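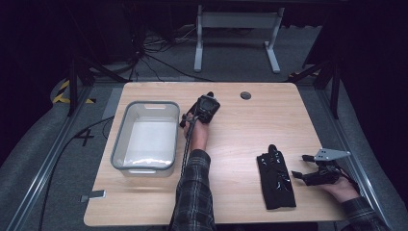

## Ticket 684: black cloth will not stay folded in bin

**Raised by:** Rosalie Trummer
**Assigned to:** Jinfeng Peng
**Status:** open, again

**Fault.** The black cloth gets folded, goes in the translucent bin with the gray rim, and by the next morning has let itself out into a sort of soufflé. The lid then won't shut. Happens at every table, so please don't tell me to try another table.

**19 January 2018, JP.** Tried folding in thirds. The stuff is slippery and crinkly and has opinions. Folded in half twice on the tabletop, pressed flat, left with the loop end pointing away. Better. Lid still rocks.

**RT.** Lid rocks because the loop sticks up. Can it be tucked under?

**JP.** Tucked under. It came out. Tucked under with feeling. Came out later.

**Floarea Ursu.** Are you putting it in loop first? At Rokcombe we always went loop down, fold towards the handle slot. Also, empty the bin before you start. I found a sandwich bag in one.

**JP.** Loop down works. Lid shut overnight on two bins. The third had two cloths in it, and I'd like a word with whoever did that.

**RT.** That was me. Leaving this open until February. Spare lids are on order from Skandska, 475 was the wrong part number.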